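Home | Diary | Rain records | Well levels | Contact

Last updated: September

Well diary, Garkness

Dipped the well at 6:40 this morning before the pump had run. Water level 4 m below the casing top. The tape was read twice and both readings agreed, so I am treating the figure as good. The pump was then switched on for 40 minutes at the usual valve setting and the level taken again at the end. Drawdown was small and recovery was complete before lunch.

The level is better than I expected after the dry spell. The rain gauge gave 17 mm overnight, but very little of that can have reached the water table yet. The soil here is heavy clay for the first stretch and the lag between rain and response has never been less than several days. I would put the present level down to reduced pumping at Florside, where the lower field has been out of irrigation since the onions were lifted. Huw Mostyn keeps the log there and has promised me a copy of his run hours. Until I have them this is a guess.

Conductivity is the open question. The meter read 432 microsiemens on the first sample and slightly lower on the second, after the line had been flushed. Last month's readings were all lower than that. A rise at the end of summer is normal, but I do not trust the probe. It was stored dry over the spring, against the instructions, and it now takes over a minute to settle. I rinsed it, left it in storage solution through the morning and repeated the check against the standard. It read high. I applied no correction to today's figures and put a note beside them in the book.

The replacement probe is on order from De Haan. They list two versions, one with a fixed cable and one with a connector. I asked for the connector, having already had to throw out a sound probe for the sake of a cracked cable.

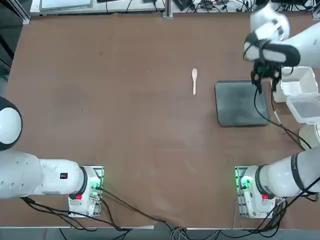 Afternoon spent on the pressure tank. The pump had been short cycling – on for a few seconds, off for a few seconds – whenever the yard tap was partly open. Drained the tank, checked the air charge with a tire gauge and found it well under the cut-in pressure. Pumped it back up with the hand pump, closed the drain, refilled. Cycling stopped. The air valve got a smear of soapy water and showed no bubbles, so either the loss is very slow or it is through the bladder. Will check the charge again in two weeks and enter the result here.

The Murnari filter housing is still weeping at the lower thread. I took it apart, cleaned the groove and put the same O-ring back with fresh silicone grease. It weeps less. A new ring is needed and the size is not printed on the old one. Measured it with the calipers and wrote the dimensions inside the cupboard door, next to the fuse ratings.

To do: ask Huw for the run hours, mark the tape again at the casing edge where the paint has worn off, move the rain gauge away from the hedge before the leaves come down.

Recent entries
Cleaning the yard drain
Rain gauge compared with Florside
Pump start capacitor replaced
August levels, Garkness well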